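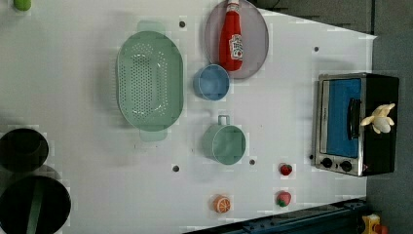

Kyriakidis wrote back on the first draft that a play kitchen set should be sorted by size, large pieces at the bottom of the bin, and that color is no use to anyone at pack-up time.

Slide 4. Layout before packing. Everything goes out on the white table first. Point to the colander, the cup and mug, the plate with the ketchup bottle on it, the toaster oven at the right. Pause.

Slide 5. Sorting rule. Trerska bins go by use: cooking, serving, food. Size is the second key. Colander goes to cooking, cup and mug to serving. Ketchup bottle goes to food, so it comes off the plate before the plate is stacked.

Slide 6. Bin dimensions. Standard bin is 400 mm long, 155 mm deep. Toaster oven gets its own bin. Do not stack on the oven.

Slide 7. Check sheet. Wandside library logged 381 returns on the old sheet, up to 100 of them with a piece in the wrong bin. New sheet has one line per bin. Hand out copies now.

Questions: Sotiropoulos will ask about labels. Answer is on slide 9. If short of time, skip 8.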